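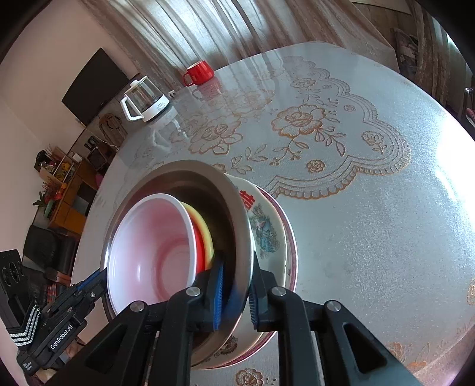 I could not sleep until 2 in the morning, so I got up and wrote the first page of the speech for Lolo Eduardo's choir. It was bad. I wrote it again in English and it became shorter, and maybe this is an improvement.

Marites Buenaventura asked me in May if I would sing alto, and I told her yes before I understood that the concert is in three languages. One song is in Latin. I can say the words but I don't know where the breath should go. Rehearsal is at the hall in Nuvville and the bus from Fedville leaves at a bad time for it, so I stand outside with my music and practise quietly, and people think I am talking to myself. Well, I am.

Today we worked on the slow piece only. Remedios Galang is our conductor and she is very patient with the tenors. She is less patient with us. She stopped the altos at bar 13 again and again, each time at the same note, and said we arrive there like people who are late for church. I wrote "be early" over the bar in pencil. On the next try I was too early, and alone. My ears were hot for the rest of the hour.

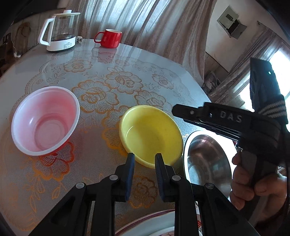 2 min read

Honeylyn Talavera has the solo. I wanted it a little, I can admit this in my own diary, but when she sang it today I stopped wanting it. Her voice is not big. She just puts it down in the right place and leaves it there. Eduardo Calimlim, who is Lolo to all of us, closed his eyes and forgot to come in with the basses.

After the break there was an argument about the colour of the scarves. I have no opinion and I was asked three times for it. Finally I said green.

On the bus home I listened to the recording from my phone. It is a strange thing to hear your own choir. In the middle of it I felt we were wonderful, and on the headphones there is mostly coughing, and my friend Rowena turning pages. But bar 13 in the last try is good. I played it over until my stop.

I must buy a new pencil, learn the second verse, and telephone my mother - she wants to know if she needs a ticket. The Latin I will do tomorrow before work, with the window shut.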